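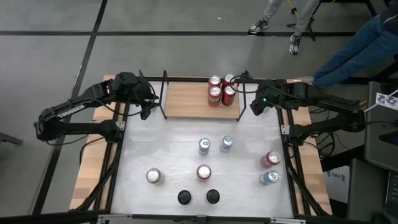

Members of the Faltcombe shared workshop have finished the mechanical part of a two-arm sorting table and are now setting up its shelf-stocking task, according to a build note posted on 27 May 2023. The project goes by the name Smadi and has been under way since March. It uses a pair of Trossen arms fixed to opposite sides of a white work surface, with wood side panels and black metal rails around the edge. The current task is to move drink cans between the open surface and a low wooden shelf at the rear. Four red cans grouped on the right side of the board leave the rest of it free for the next placements, and the items on the open surface stand separately in front of the shelf, some of them in side-by-side pairs, for the grippers to pick from.

Wafula Swai wrote the note and did most of the frame work. The first version of the frame was bolted together from parts left over from an older bench and flexed when both arms moved at once. The rebuilt version is stiffer and sits lower. Swai gives the parts cost, arms excluded, as 2,910 dollars against a limit of 4,000. The largest single item was power supplies – two were bought, and one was returned after it ran hot under load.

Control is handled by a laptop beside the table. Nathalie Geerts wrote the software that keeps the two arms out of each other's space. It divides the surface into a left zone, a right zone and a shared strip, and only one arm may hold the strip at a time. The second arm waits at its zone boundary until the first has cleared. This costs time on every pick near the middle, and Geerts plans to replace it with a check on the actual distance between the grippers.

Timing figures in the note are limited to one test. Moving a single can from the front of the surface to the shelf took 28 seconds with the original settings and 19 after the approach height was lowered. Grip force has not been changed. Empty cans dent at the present setting, so full ones are used for all logged runs.

Cable routing is listed as the main open problem. The gripper cables need enough slack for full wrist rotation, and at that length they can swing toward the shelf when an arm folds back. Lenni Laaksonen has proposed spring-loaded cable guides on the upper links. A printed version failed at the clip during bench tests and is being redrawn with a thicker wall.

The group has also drafted a parts list for a second table, to be built at the Rurkberg workshop. That version will use the same rails and surface but a deeper shelf – the existing board is too shallow for a third row of cans. Drawings for the frame and the shelf ends are available at the Faltcombe front desk. The control code will be released after the zone logic has been rewritten.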